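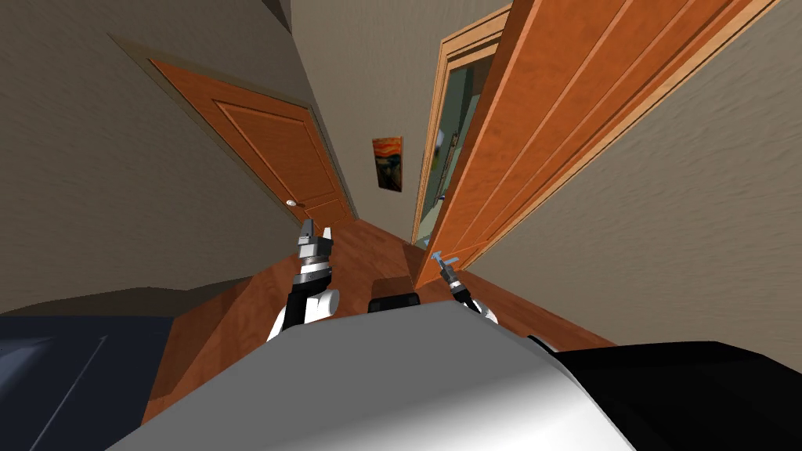
Nikola Stojanovska asked whether the Clulance kit is worth paying for before its door tasks are finished. My view is to keep the trial license through July and decide then.

**Wekinus review of the Clulance simulation kit, 17 November 2023**

We have the two-arm robot loading in the hallway layout, and the wrist views come through. Setup took 5 days, mostly spent on the license server.
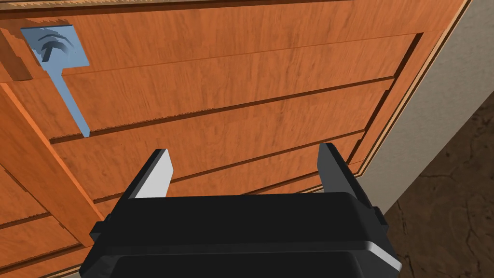
*Wrist view: door handle, gripper open.*

Handle shapes are good enough for approach planning. Board edges on the doors show some stepping, and I have reported it to Tomić, the reseller. We have logged 74 trial runs so far. Eight stopped with a loading error, and
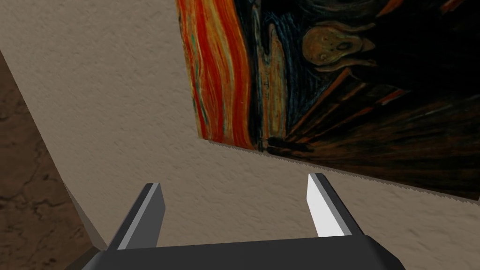
those have been left out of the timing results. The rest are in the shared folder with their settings files. The manual still has no page on contact settings, so we are working from the sample projects.

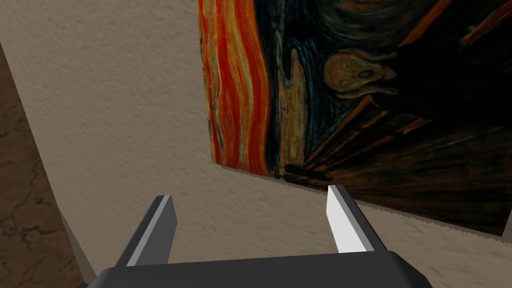 Does the kit need new hardware? Our two current workstations are enough for the rest of the trial.

Next: repeat the runs on the Drorerlow layout and get a price for a second seat.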